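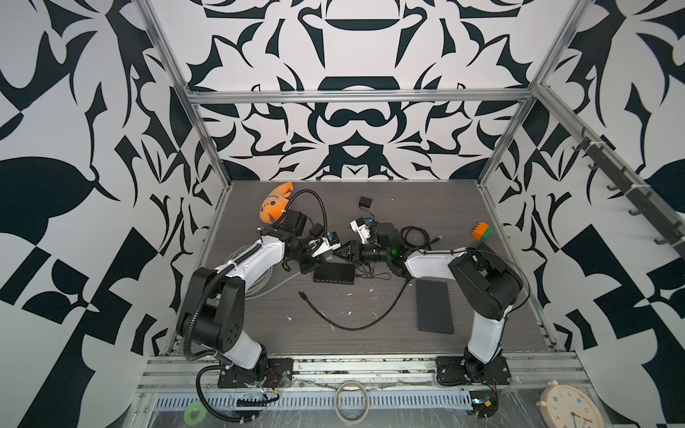
Search
Search stories, rooms, makers
Go

Black, White and Curly All Over

Baroque patterns are back on the wall, and they look best in the smallest, hardest-working corners of the house

2020-12-20

The first time I saw Pirkance on a wall, I walked straight past the person I had come to interview. It was in a mudroom in Ludmont, a narrow space with a bench and a row of hooks, and every inch of it that could take paper was covered in fat black curls on a white ground. They climbed and folded and met their own reflections in the middle. I had muddy boots and a notebook and I stood there like somebody looking up in a cathedral.

Ute Kuhlmann let me have my moment. She drew the pattern, she has watched a lot of people do this, and she was happy to wait in her own kitchen with the coffee.

"People call it wallpaper for brave people," she said when I finally made it to the table. "I don't think it takes courage. You're putting up paper. If you hate it you can take it down."

Kuhlmann has been drawing ornament for most of her working life, first for upholstery and then, when the mill she worked for stopped printing its own cloth, for walls. She works in ink, with a brush, at a size that would surprise you. The curl that ends up as long as a hand on the finished paper starts out as long as an arm, on sheets taped to the floor of what used to be the dining room. She walks around on them in socks.

Big scrolling patterns in plain black and white have had a good run in restaurants and hotel powder rooms. What's new, and what got me driving to Ludmont in the first place, is where people are putting them at home. They're going behind workbenches and sewing tables. They're going into closets that have been turned into offices, which plenty of us have needed this year, and onto the walls around a hobby table where somebody builds models or fixes radios. These are the places that used to get whatever paint was left over in the garage.

WHY IT WORKS WHERE IT SHOULDN'T

I had always believed the rule about small spaces and small patterns. Kuhlmann doesn't, and after a day of looking at her customers' houses I don't either. A tiny print in a tiny room goes fuzzy. Your eye can't find anything to hold, and the whole wall turns gray. A huge curl gives you something to follow, up and around and back again, and you stop noticing how close the wall is.

Then there's symmetry. A baroque print has a spine down the middle, with everything on the left answered by something on the right, and if you line that spine up with the center of a desk or a bench the whole arrangement settles. It looks planned, even if the desk came off a curb. Kuhlmann is fierce about this. She'd like you to forget the corner, find the middle of the back wall, hang the first strip there and work outward both ways. You lose a bit of paper at the edges. She says to lose it cheerfully.

Black and white also goes easy on everything you put in front of it. Work corners are full of stuff in colors no one picked. Power adapters are black, chargers are white, the cords are one or the other, and for once they all match the decor! I visited a sewing nook with a really shocking number of cords in it and it took me a while to see a single one of them. A coil of black cable in front of a black scroll is practically part of the drawing.

MIXING THEM UP

Here is the part I was nervous about. Kuhlmann's own workroom has the tight, symmetrical scroll on the back wall and something else on the sides — a looser design with leafy shapes so big that you get only pieces of them, and a few angular blots that could be anything. By every rule I know, that should be a headache.

It's wonderful. The side walls are rowdy and the back wall is formal, and since it's all the same two colors they get along like cousins at a wedding. She has a way of testing a pair before she commits. She pins a length of each to the wall, goes out, shuts the door, and comes back in carrying something heavy so that she isn't concentrating on the paper. If her eye goes to the back wall first, the pair is right. If it goes to the side, the side pattern is too strong and has to come down a size.

Seams in the corners worry people more than they should. Two patterns that don't match can't mismatch. You trim both neatly into the corner, run a smoothing brush down it, and the change looks deliberate. The trouble comes when you use a single pattern all the way around in a room with crooked corners, and the scroll starts to climb uphill. Old houses in Ludmont are full of crooked corners. So is mine.

THE SURFACE UNDERNEATH

With walls this busy, the tabletop has to be calm, and I saw every version of calm on this trip. White tops looked fresh and also a little lost, as if the pattern had run out of ink on the way down. Honey-colored pine fought back. The one that kept winning was dark gray with a visible wood grain. It has enough going on that crumbs and pencil marks don't shout at you, it sits comfortably with the black, and the grain runs in long quiet lines while everything above it curls.

Plain metal is the other good neighbor. One family had framed their alcove with bare aluminum bars, the sort with a groove running down each face, and clipped their lamps to them. I'd have guessed it would look like a garage. It looked like a picture frame, and the cool silver took some of the drama out of the walls in a way I liked very much. Strobel, the little print shop that runs off Kuhlmann's paper, has done the same with its sample booth, and the owners have given up trying to stop customers from measuring it.

ONE ORANGE THING

Ask Kuhlmann what color to add and she'll say orange before you finish the question. It doesn't need much. A cushion will do, or a mug, or a lampshade if you're feeling rich. In a room that's all black and white your eye rushes to the one warm object, so it may as well be something that makes you happy.

My favorite examples were toys, and I don't think any of them had been chosen on purpose. A stuffed orange fish with white markings, left on the back of a worktable, looks like a small celebrity in front of a baroque wall. So does a chunky block in orange and green. Children's things are made in loud, friendly colors, and most of our rooms ask us to hide them in a basket by dinnertime. These walls are delighted to have them. I came home and moved a plastic dinosaur from the toy shelf to my desk, where it remains.

Green is the one other color I'd let in, in small amounts. Red got gloomy, to my eye, and blue went cold by midafternoon, though a reader with a south window may find the opposite.

IF YOU WANT TO TRY IT

Pirkance comes on an uncoated paper and on a wipeable one. For a bench or a desk you want the wipeable one. Glue, tea and solder flux don't care how nice your walls are. The paste Kuhlmann uses is called Natis, which comes as a powder in a tub and smells faintly of oatmeal. You mix it, leave it for 7 minutes, and stir it again. She brushes it onto the wall, keeps the strip dry, and slides the paper into place with flat hands.

Her largest scroll repeats every 50 centimeters (she measures everything in metric, so I bought a new tape). That's a generous repeat, and it means offcuts. Order one more roll than the calculator tells you to. For an alcove the size of a closet desk, four rolls was what her Ludmont neighbors used, and they had enough left over to line a drawer.

If papering a real wall is more than you want to take on, do it on panels. Cut thin board to fit the back and sides of the nook, paper each piece lying flat on the floor, and stand them up when they've dried overnight. Renters love this. You can carry the whole thing to your next apartment, or swap the side panels when you get restless. Kuhlmann has panels in her hallway that have lived in three different rooms, and one of them has a corner chewed by a dog she still misses.

Lighting is where I went wrong in my own first attempt, a panel behind the desk where I'm writing this. I pointed a lamp right at it and the white glared at me all evening. Aim the lamp at the tabletop and let the wall catch what spills over. The black goes soft and the curls seem to sit back a bit. With a bulb equal to about 60 watts I can work until bedtime with no trouble at all.

WHAT'S ON THE FLOOR NOW

Before I left, Kuhlmann took me into the dining room, made me take off my boots, and showed me what she's working on for April. It's bigger than anything she has done. A single leaf ran from the radiator nearly to the door, and along one side the brush had gone dry and left a ragged edge that she can't decide whether to keep. She asked what I thought. I told her to keep it. She got down on her knees with a lamp to look at it again, and I found my own way out through the mudroom, which took a while.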